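Tusanari Residents' Forum
Board: Estate Planning and Land Use
Topic: Revised vision statement for the headland

Posted by EstateOffice_JG
May 2023

Owners and long-term tenants are invited to comment on the revised vision statement for the Tusanari headland, prepared by Culletti on behalf of the estate. The draft replaces the text adopted when the first phase of homes was released. It covers the 122 hectares between the old harbour road and the northern cliff path, including the walled orchard, the guest lodge and the land set aside for the fourth phase.

The principal changes are as follows. The phrase "resort community" has been removed throughout. The orchard is described as shared ground and will not be offered for building. The number of homes permitted on completion is stated as 473, the figure already contained in the planning consent.

Comments posted to this topic will be passed to the board in full. Members are asked to keep to the subject of the draft.

Jeanie Gillies
Estate Office

Posted by northcliff_owner

I thank the Estate Office for publishing the draft in good time. My concern is with the second paragraph, which states that the estate will "honour the land and those who came before". I would ask the board to say what this commits the estate to do. The previous statement used similar language, and the old boundary wall beside plot 4 was taken down during the same period. If the words are to be kept, a schedule of protected features should be attached to them.

Posted by harbour_road_12

I do not agree that a vision statement should carry a schedule. The protected features are listed in the land management plan, where they can be amended by a vote of members. To repeat them in a second document would invite the two to differ, and we should then be arguing over which of them applies.

The removal of "resort community" is welcome. Many of us live here throughout the year, and the term has caused some difficulty with insurers.

Posted by O_Khondokar

I write as a member of the paths and planting group, although the views given are my own.

The draft says very little about access. The cliff path is used daily by people from the village as well as by residents, and the earlier statement promised that it would remain open "in every season". Those words no longer appear. I should be grateful if the Estate Office could confirm whether the omission is deliberate.

I also ask that the planting along the lodge drive be mentioned. Kerr supplied 2,319 native shrubs for that work, and a good part of the residents' levy went towards it. It seems proper that the long-term document should protect it.

Obaidul Khondokar

Posted by northcliff_owner

In reply to harbour_road_12: the land management plan may be amended by a simple majority, and that is precisely my objection. A statement of this kind ought to be harder to alter than the plan which rests upon it. I support Mr Khondokar on the matter of the path.

Posted by EstateOffice_JG

The Estate Office confirms that the words concerning the cliff path were left out in error when two sections were merged. Culletti has been instructed to restore them. The request regarding the lodge drive will be put to the board.

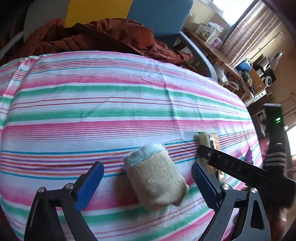

Posted by vedell_lane

The guest lodge deserves more attention than the single line it receives in the draft. It was built for the use of all households, yet the calendar for December was filled by outside bookings arranged through Vedell before residents had been notified. Small matters follow from this, and they are not well handled at present: the striped tablecloth is lodge property and should be returned to the linen cupboard, while the rolled beige knitted item with the pale ribbed cuff is not, and may be claimed from the lodge desk. My wider point is that the statement should say plainly that residents have first call on the building.

Posted by harbour_road_12

I must differ from the previous poster. The income from outside bookings pays for the lodge roof and for most of its heating. If residents are to have first call, the draft should also state how the shortfall would be met. I would not support an increase in the levy for that purpose.

Posted by vedell_lane

I did not propose that outside bookings should end. A notice period for residents, set before the calendar is opened to others, would be sufficient.

Posted by O_Khondokar

A notice period appears reasonable to me, though it belongs in the lodge rules. I thank Ms Gillies for her answer on the path and withdraw that part of my comment.

Posted by EstateOffice_JG

The comments on the guest lodge have been noted and will be forwarded with the others. A corrected draft, with the cliff path wording restored, will be posted on this board once it has been received from Culletti. This topic will remain open until then.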